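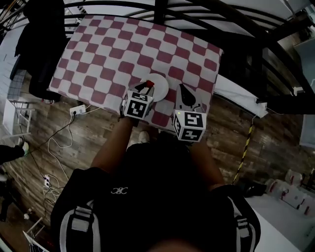
Urus opens Stirnham site to gather 'everyday hands' examples for home robots

STIRNHAM, June — Urus has started gathering examples of ordinary household jobs at its Stirnham site, the company said on Sunday. The recordings will be used to train Jonley, its learning system for robot arms in the home.

No robot arms needed for this part. People do the jobs themselves, a gripper in each hand, and the system learns from what the grippers record. Plates, cloths, small things that need picking up and putting down. Marker cubes on the grippers give their position as they move.

1359 examples recorded so far, over 66 different tasks. Laying out and clearing is the biggest group, folding next. Each task is done by at least 4 people, as no two people pick up a plate quite the same way and Jonley needs to see that.

"We had plenty of tidy examples from before and they were too tidy," said Lợi Mạc, who leads the collection work at Urus. "Same table, same height, same light. The system learnt the table. So now we move things — the cloth goes on a bed, on a desk, wherever — and the person has to lean or reach or shuffle round. Much better material."

Recording goes on in the same open space as the desks, with people at work a few steps away.

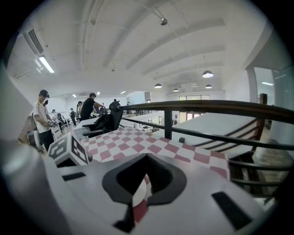 Mạc said the background matters less than what happens at the finger tips, but that a bit of life behind the work does no harm. Sessions are kept to 40 minutes, then a break. Wrists get tired.

Not every recording is kept. Dropped items stay in if the person recovers and carries on; recordings where the markers are lost for too long are thrown out. Checking is done by hand at the moment, wich is slow, and Urus is working on a tool to flag the bad ones sooner.

Seo, the firm's partner on the project, will run the first tests of Jonley on its own arms once the present set is finished. Ross Forsyth of Seo said his team would begin with plates.

"Boring, I know," said Forsyth. "But if it can't manage a plate on a wrinkled cloth theres no point asking it to do the rest."

Urus will publish the task list along with the test results. The recordings themselves stay with the two firms for now.

ENDS

Notes to editors: Visits to the Stirnham site by arrangement, mornings only. Interviews with Lợi Mạc through the Urus press desk, with Ross Forsyth through Seo.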